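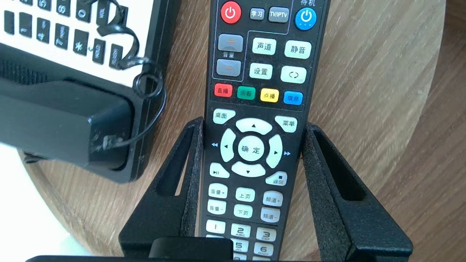 Remote control for TV and IPTV set-top box, upright in its holder, lounge table.

Furnished Units Program – Progress Report to Wiseck, May
Prepared by Leonora Padilla, Brokholm site office

1. Scope of this report

The report covers the lounge fit-out of the serviced apartments at Brokholm. Kitchens and bathrooms are reported separately by Lloyd. Work in the period consisted of remote control standardization, placement of small items on the lounge tables, and a first pass at the occupant instruction card.

2. Remote controls

The main handset operates both the TV and the IPTV box. It carries a red power button at the left end of the top row and a blue standby button at the right end, with a learn button and a TV/IPTV button between them. Key labels are mostly in Chinese. Incoming occupants in the current intake include a share who do not read Chinese, so the instruction card will reproduce the following labels with a translation:

学习 – learn
待机 – standby
音量 – volume
静音 – mute
设置 – settings
直播 – live
回看 – playback
点播 – on demand
信息 – info
桌面 – home
菜单 – menu
确定 – OK

The four colored keys (red, green, yellow, blue) will be printed in color on the card. The print run is 700 cards, which covers all units plus replacements. Two points on the wording remain open: whether to call 声道 "audio channel" or "sound track," and whether the card should mention the learn function at all. Lloyd has asked that learn be left off. A decision is needed before the file goes to the printer.

A white-faced second remote with black keys is also kept on the table. It will get its own line on the card.

3. Lounge tables

The placement rule is unchanged from the last report. Handsets are kept on the round wooden piece, inside the raised lip, and the flat tabletop is left for general use. Handset holders have been ordered from Allar, 585 in total. Of these, 408 have been received and checked against the delivery note. The balance is due on a Thursday delivery, date to be confirmed by Allar.

The sofa in the lounge is upholstered in gray fabric. Cleaning instructions for the upholstery have been requested and will be added to the unit file.
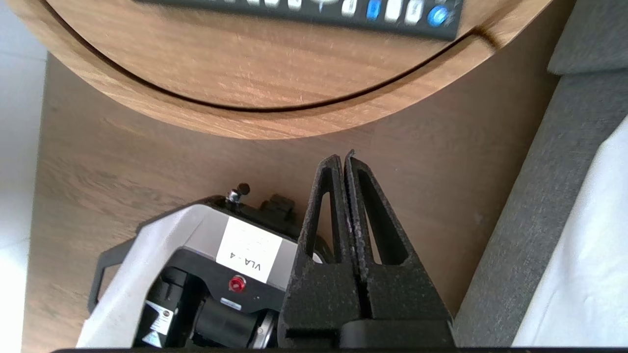 4. Budget

Card printing and holders are charged to the small items line. Some 3000 remains on that line after the Allar invoice. No transfer from other lines is requested.

5. Open items

Wiseck to confirm the wording for 声道 and the position on the learn key.
Allar to confirm the delivery date for the remaining holders.
Brokholm to issue the revised table placement sheet to cleaning staff once the card is final.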